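Thread on moving our alerting from "page for everything" to something people can live with. I run on-call for the platform group at Moltdale. Posts are long-ish. Mute me if you don't carry a pager.

**1/** In January our monitoring sent 997 pages. That's pages, meaning a phone made noise. The chat channel got far more than that and most people had muted it.

**2/** We went through the whole list by hand. It took two people most of a week. For each page we wrote down which alert fired, who picked it up, and what they did. The most common entry in the last column was "nothing, cleared by itself."

**3/** 54 of the pages led to somebody changing something on a system. A restart, a rollback, more disk, a call to a vendor. The rest were acknowledged and closed.

**4/** We did most of the sorting away from our desks. Laptops on knees, list up on a shared sheet, one person reading the alert name out and the other typing.

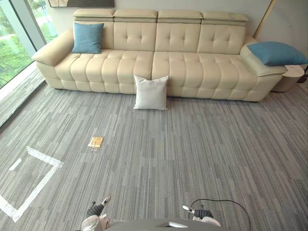
Cream sofa, four headrests, teal cushions.

**5/** The biggest single source was CPU. Every host had a CPU alert at the same threshold, copied from a template years ago. Batch hosts are supposed to run hot. They paged every night when the batch started and cleared when it finished.

**6/** Second biggest was a disk alert on log volumes. Log rotation runs at 3 a.m. The alert fired at 2:40 and cleared at 3:05. On-call had learned to wait it out. New people hadn't, and they got up and deleted logs by hand.

**7/** Third was duplicates. One database goes slow, and nine services that depend on it all report errors. Each service had its own alert and its own escalation, so one fault rang several phones and opened several tickets.

**8/** We use Govix for event collection and it can group events if you give it a dependency map. We had a dependency map. It was last edited before the Padilla migration and still listed servers we'd scrapped.

**9/** So the first real job was the map. We started with the customer-facing services only: login, orders, billing, file transfer. For each one we asked the owning team what has to be up for this to work. Then we checked their answer against network traffic.

**10/** The answers and the traffic disagreed a lot. Billing's owners listed four dependencies. Traffic showed seven. One of the extra ones was a license server that no team had on its list, so we had to find it an owner before we could route an alert for it.

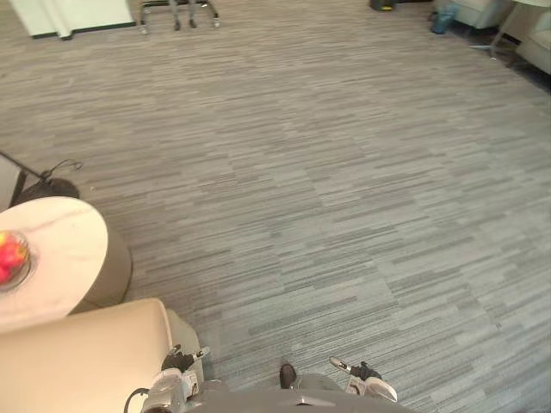

**11/** Once the map was usable we set one rule for paging: an alert can wake a person only if a customer-facing service is affected or will be before morning. Everything else becomes a ticket for working hours.

**12/** "Will be before morning" needed a definition. For disks we use growth rate, so a volume at 91% that hasn't moved in a month makes a ticket, and a volume at 70% that will be full by 4 a.m. makes a page. Certificates and queues got similar treatment.

**13/** Every paging alert also has to link to a runbook. We gave teams until the end of the quarter. Alerts without a runbook got moved down to tickets on the cutoff date. A few teams were annoyed. Most wrote the runbook within days.

**14/** A runbook here is short. What the alert means, what to check first, what to do if the check is bad, who to call next. If it goes past one screen we split it. Old architecture notes go on the wiki and get linked.

**15/** We had 4000 alert definitions at the start, counting all the per-host copies. Deleting them was the slow part. We disabled in batches, left each batch off for two weeks, then removed it if there was no complaint and no missed incident.

**16/** We did miss one. A replication lag alert was in a batch we turned off, and a report ran on stale data for a morning. We put the alert back, tied it to the reporting service, and wrote up what happened. It should have been on the map from the start.

**17/** Maintenance windows were another gap. People patched hosts without opening a window, so on-call got paged for planned work. Now the patch job opens the window in Govix when it starts and closes it when it ends. If the job dies halfway, the window expires after an hour.

**18/** Feltinix handles our ticketing. We connected it so one grouped event makes one ticket, and later events in the group get added as comments. Before this, whoever was on call spent the end of the shift merging tickets.

**19/** On the dashboard: we dropped the wall of host graphs. The main view is now one row per service, with current state, open events, and the last change made. The last-change column gets used more than anything else on the page.

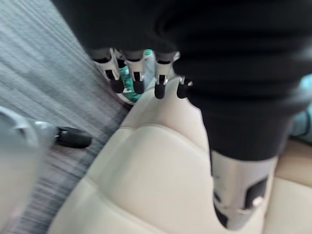 Reply from a follower: How do you keep the last-change column honest? Ours only shows changes that went through the approval tool, and the ones that break things tend to be the ones that didn't.

**20/** Good question. We pull from three places: the deploy pipeline, the config repo, and the approval tool. Manual changes on a host still slip past. We run a nightly diff on config files for the customer-facing services and that catches some of them the next day. It doesn't help during the incident.

**21/** On getting managers to agree to fewer alerts: we showed them the list. They were worried about missing something important. We pointed at three real incidents where the useful page had been sitting in the middle of a pile of CPU noise and was picked up late.

**22/** The review is now a standing thing. At shift handover the outgoing person marks each page as "acted on" or "not acted on." Anything marked "not acted on" twice goes back to the owning team to fix or drop.

**23/** Still open: network alerts. They come from a separate tool with its own escalation, and the map doesn't reach below the load balancers. Storage is in the same state. Storage goes first, because that team has already started cleaning up its host names.

**24/** If anyone has fed switch and storage events into Govix without flooding the grouping rules, I'd like to see how you set up the filters. Replies are open.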